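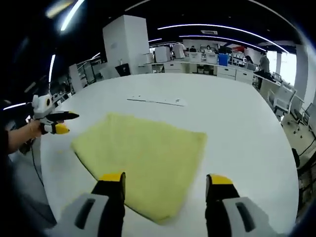 Gillow shared office: desks and cleaning cloths
Updated 3/6/22

Where do I find a clean cloth?
In the cupboard by the sinks, second shelf. Please take one at a time.

Which colour is for what?
Yellow-green microfibre is for desks and the large white tables. Blue is for kitchen worktops only.

Do I need a spray?
For dust and fingerprints, no. A damp cloth will do. For ink or coffee, use the Arnis cleaner and leave it for 20 seconds before wiping.

How should I fold the cloth?
Lay it flat, fold it in half twice and turn to a fresh side when one gets dirty.

Can I use one on a monitor?
Only a dry one that has been washed since it was last used.

Where do used cloths go?
In the laundry bag behind the kitchen door. They are washed at 60 degrees without fabric softener, which stops them picking up dust.

Can I leave things on a shared table overnight?
No. Anything left out is moved to the lost property shelf and kept until the end of the month.

Who do I ask if we run out?
Encarnación Rivas, extension 193.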